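January 12, 2022
Bat workshop, bench notes

Started on the four billets from Rustik. All are ash. Weighed them in the morning before the heater was on: the heaviest is 866 g after rough turning, and this is already near to what Temitope wants for the finished bat, so this one I keep for the youth model. The grain on the second billet runs out to the side near the handle. I marked it with red pencil and put it back on the rack. Please do not turn it until I have spoken with Rustik.

Handle diameter on the Shehu pattern is still too thick below the hand. I took it down in small steps and checked with the caliper each time. Length is 33 inches, knob not yet cut. Sanding up to 400 grit only, because after the finer paper last July the finish did not hold well in the grip area, and two players complained.

Ifeoma came after lunch and swung the old Shehu and the new one, without ball. She says the new one feels later in the hands. I think she means the balance point is farther toward the barrel. I measured it again and she is right, it moved. My mistake was to leave the barrel full while I made the handle thin. Next one I will cup the end deeper and see.

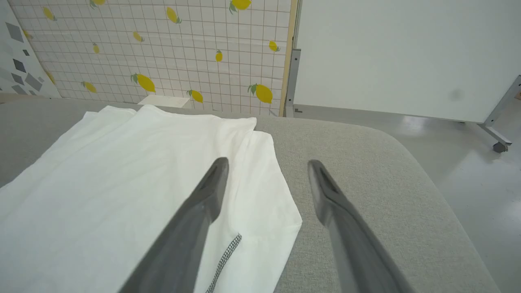 Finish: one coat Vetine on the first and third bats, hung by the knob. The can says to wait overnight, and I will wait longer, the room is cold. Can number 199 is nearly empty – whoever opens the next one, write the date on the lid.

Sirkska called about the team order. They want the dark barrel with natural handle, and they ask if the line between the two colors can be sharper. With tape it bleeds a little on ash, where the grain is open. I will try to seal under the tape first with a thin coat and then put the color. Test on a scrap piece, not on a bat.

Lathe: the tailstock slips again under load. I tightened the lever, but it came loose after one barrel. Temitope has the key for the lower bolt.

To do tomorrow:
– cut knobs on first and third
– scrap test for the color line
– ask Rustik about the grain
– new belt for the sander, the old one has a tear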